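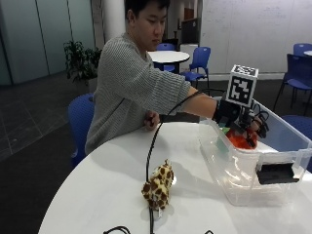 ロボットに手作業を覚えさせるための計測器具が、この1年で急に増えた。どの会社の資料にも「人の手の動きをそのまま」と書いてある。そのままとはどの程度なのか、5月にWidisの評価担当者を訪ねて聞いた。同社はグローブ型のStindardと、手持ちグリッパー型のBouzidを同じ課題で比べている。丸テーブルに置いた透明のケースに手を入れ、中の品物をつかむという課題だ。グローブ型は手首に黒い幅広のバンドを巻き、上に白黒模様の白いキューブを載せる。指先に向かって細い配線が回り、手首からは黒いケーブルが袖の上を越えて卓上へ延びる。キリン柄のぬいぐるみの脇をこれだけの太さの線が通っていて、「そのまま」と言われても素直にはうなずけない。

「ケーブルは邪魔です。そこは否定しません」と担当者は言う。「慣れた人でも、最初のうちは腕を引くときに線を気にします。気にした動きも記録に入ります」

では何を測っているのかと聞くと、少し間があった。「厳密に言えば、器具を着けた人の動きです。素手の動きだと書いてある資料は、私なら書き直します」

比較は2種類の器具について、それぞれ690回の試行で行ったという。成功率を先に見せようとするので、失敗の数え方を先に尋ねた。つかんだ品がケースの縁に触れたら失敗なのか。持ち直しはどう扱うのか。担当者によれば、当初の基準では持ち直しをすべて成功に含めていた。後から分けて数えると、Stindardで成功とした試行のうち100回に持ち直しがあった。

「つかめたことに変わりはない、という意見も社内にはあります。私は分けるべきだと思っています。ロボットに渡すデータとしては別物なので」

Bouzidのほうはどうか。こちらは手に持つ道具の側にカメラが付く。指の細かい動きは捨てて、対象に近い視点を取る設計だ。担当者は画面に一枚を出した。

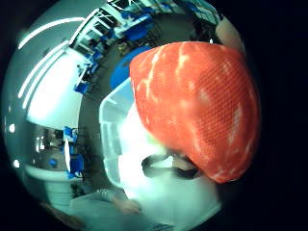 手持ちグリッパーのカメラによる魚眼映像。中央は細かい網目のある赤橙色の品物。

室内の照明や窓際の椅子まで映り込む画角の広さは、たしかに売り文句どおりである。ただ、肝心の品物が大きく居座り、ケースの内側は白く飛んでいる。縁のあたりの指先もぼけている。これで奥にある品の位置が分かるのかと聞いた。

「この瞬間だけを見れば、分かりません。前後のコマで補えるというのが開発側の説明です。補える場合もあります」

補えない場合は。

「捨てます。捨てた割合を一緒に出さないと比較にならない、と何度も言っているのですが、資料からは落ちがちですね」

露出については、レンズの問題というより部屋の問題だと担当者は見ている。白い天板と半透明のケースの組み合わせは、カメラには厳しい。暗い色の天板に替えれば数字は良くなるはずだが、替えていない。「現場の机は選べませんから。Justixの倉庫に持ち込んだら、もっとひどい光に当たります」。Justixは導入を検討している物流会社で、評価の結果を待っている段階だという。

グローブ型のキューブにも弱点はある。模様が外のカメラから見えている間は手の位置が取れるが、手首をひねって面が隠れると途切れる。深いケースの底に手を入れる動作では、それが起きやすい。途切れた区間は前後から計算でつないでいるそうで、つないだ区間に印が付いているのかを確かめると、初期のデータには付いていなかった。

「そこは作り直しました。印のないデータは学習に使っていません」

使っていないと言われても、外からは確かめようがない。公開の予定を尋ねると、条件表だけなら出せるかもしれない、という返事だった。見せてもらった条件表は13項目あり、ケースの置き方や品物の並べ方は細かく決めてあるのに、着ける人の手の大きさの欄がない。指摘すると、担当者はその場で手元の紙に書き足した。

結局どちらを薦めるのか。「今の段階では、どちらも薦めません。指の使い方を見たいならStindard、数を集めたいならBouzidを試す、というくらいです。試して、自分の机で失敗を数えてください」

評価の続きは、品物の種類を入れ替えて行う。持ち直しを分けた集計を次の資料に載せるかどうかは、まだ社内で決まっていない。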